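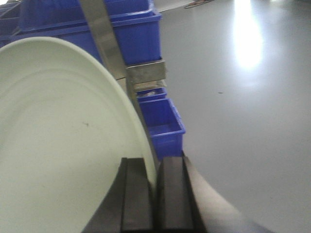
Why do people in the same household disagree about who does the most work?

Each of them remembers their own share in full and everyone else's in outline. You were present for all of your own chores. You were in the next room, or asleep, or at the dentist, for a good many of the others.

Chapter 8
Who Does the Dishes? Work That Is Not Paid

In July, Marion Hepburn asked the couples of Madville to write down, separately, what percentage of the housework they did. She then added the two answers together. Arithmetic suggests a total of 100. Most couples sailed past it, and one pair, married for decades and apparently quite happy, reached 145.

Economists have been slow to take an interest in this sort of thing. A meal cooked at the Michiels restaurant on the main street counts toward national output. The same meal cooked at home, by the same cook, on her night off, does not. If she marries a regular customer and goes on feeding him for nothing, output falls -- a result that has amused students for generations and changed very little.

This chapter looks at household labor in three parts. Section 8.1 covers the time diary, a tool that works well until people get bored of filling it in. Section 8.2 asks how a price might be put on unpaid work, and why Lachlan Guthrie and Antigoni Lazaridis reached such different figures using the same 2457 diaries. Section 8.3 turns to bargaining, including the dispute over the Pranutitz laundry rota, which lasted up to 10 years depending on who is telling it.

Before you read on

Write down your own share of the work where you live. Seal it in an envelope. You will need it for Exercise 2, and so, unfortunately, will your roommate.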